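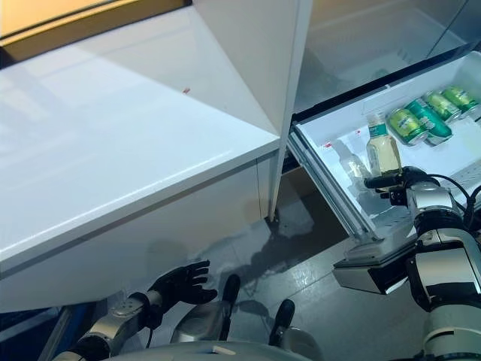 Gallery: Drawer Retrieval in the Planning Stack

Fimolura is the planning and control layer that the Rizvi group maintains for two-armed manipulation. The gallery covers one task, taking a bottle from a pull-out refrigerator drawer, and is meant to be read next to the release notes for the reach and handover modules. Captions refer to module names as they appear in the source tree. Text by Melahat Kılıçarslan.

The head camera supplies the only color stream used by perception in this task. The wrist cameras supported in earlier releases were dropped from the default configuration in June, when the calibration tool for them was retired. Anyone still running them should stay on the old branch until the Nostby driver is ported.

1. Reach into the open drawer

Right gripper beside the upright bottle, with four cans farther along the drawer. Left hand open below the cabinet edge.

Modules active: drawer_frame, reach_plan, keepout, idle_arm.

Drawer frame. The planner does not work in the robot base frame once a drawer is open. It fits a plane to the drawer floor and two more to the side walls, then expresses all grasp candidates relative to those. The drawer runs at an angle to the torso in most kitchen layouts, and a candidate that looks reasonable in the base frame can put the forearm through a side wall. The fit is repeated at 8 Hz. If the floor plane moves by more than the tolerance in the config file, the current reach is canceled and the arm holds position.

Transparent objects. A clear bottle lying on a white drawer floor is the hardest item in the set for the segmenter. Depth returns through clear plastic are unreliable, and there is little color contrast to work with. The present version therefore carries a separate low-confidence class. Anything in that class is never offered as a grasp target, but it is always inflated and added to the keepout volume. The cost is that some valid approach directions are lost. We accept this for now. A liquid-filled bottle is easier, given a tinted liquid and a printed label, and normally passes into the grasp set on the first cycle.

Approach direction. Candidates are scored on clearance at the knuckles first and on wrist margin second. The order was reversed until recently. With wrist margin first, the planner favored postures that were comfortable for the arm and very tight for the fingers. Sampling stops at 200 candidates per cycle. Raising the limit made no useful difference in the Clestbridge test kitchen and delayed the first motion command, so the parameter is no longer exposed in the operator panel. It can still be set from the command line:

reach_plan --max-candidates N

Idle arm. The arm that is not reaching is still planned for. idle_arm keeps it clear of the other arm's swept volume and, as a weaker goal, keeps it near a posture from which it can join a handover. Counter edges are entered as fixed obstacles with a margin of 70 mm. The margin can be reduced per surface in the site file. It should not be reduced globally, as the same value is used for doors.

Open doors. A swung door is modeled as a thin box with a hinge. The hinge angle is estimated once, when the drawer frame is first fitted, and then frozen for the rest of the task. A door that is moved afterward will not be tracked. This is a known limitation, filed under perception, and the fix depends on the articulated object tracker, which is still on a development branch.

Glossy surfaces. Floor tile and appliance fronts produce false geometry below and behind the real surface. The filter removes any cluster that falls under the fitted floor plane. It does not yet remove clusters that appear behind a door panel, so keepout volumes in that region are larger than they need to be. They have not blocked a drawer reach in our logs, but they do slow down shelf reaches.

2. Two-hand hold at the drawer corner

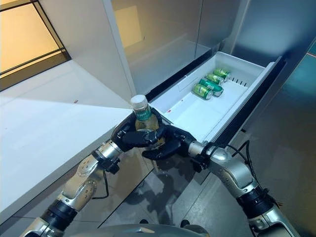
3. Notes on the two-hand controller

Both hands on the upright bottle, near the front-left corner of the open drawer. The modules concerned are dual_grasp, contact_est and slip_guard.

Closed chain. Once both hands report contact, the two arms and the object are treated as one closed chain. The object pose becomes the controlled quantity, and the two wrist targets are computed from it. Position control on both arms at the same time is disabled in this mode. One arm leads in position and the other follows in force, with the leader chosen by manipulability at the moment of contact. The choice is written to the log as lead=L or lead=R and does not change until release.

Finger interference. When the fingers of one hand run close to those of the other, the ordinary self-collision check is too conservative and would reject the posture outright. dual_grasp replaces it with a per-link check using tighter hull models for the distal segments. The hulls are generated offline and must be rebuilt after any change to the hand description file. A stale hull set raises a warning at startup, which should be treated as an error.

Contact estimate. contact_est combines motor current with finger joint error and runs at the joint loop rate. There is no tactile input in the default build. Soft plastic is awkward for this method, in that the wall gives before the current rises, and the estimate can lag the true contact by several cycles. The closing speed is scaled down when the object class is marked deformable.

Grip force. The upper limit for deformable bottles is 18 N per hand. slip_guard may raise force within that limit, never above it. If it reaches the limit and still detects motion of the object relative to the palm, it requests a return to the nearest support surface. Support surfaces are taken from the same plane fits used for the drawer, together with any counter listed in the site file.

Occlusion. Two hands around one container hide a good part of it from the head camera. Label tracking is used when enough of the label is visible. Otherwise the object pose is carried forward from the hand kinematics and marked as predicted. Downstream modules can read the flag, but only the placement planner currently does.

4. Replaying the task

Both stages can be replayed in the viewer with the standard log player. Load the site file before the log, or the counter and door obstacles will be missing and the idle arm trajectory will not make sense. Keepout volumes are drawn in gray by default and grasp candidates in orange. To step through one planning cycle at a time, start the player with the --cycle option and advance with the space bar.

Logs written before the drawer frame change need the converter in tools/legacy. It rewrites grasp poses into the new frame but leaves the scores alone, so rankings from old logs should not be compared with current ones.

Open items for the next release: door tracking after the first fit, reflection filtering behind panels, and a bounded lifetime for predicted object poses.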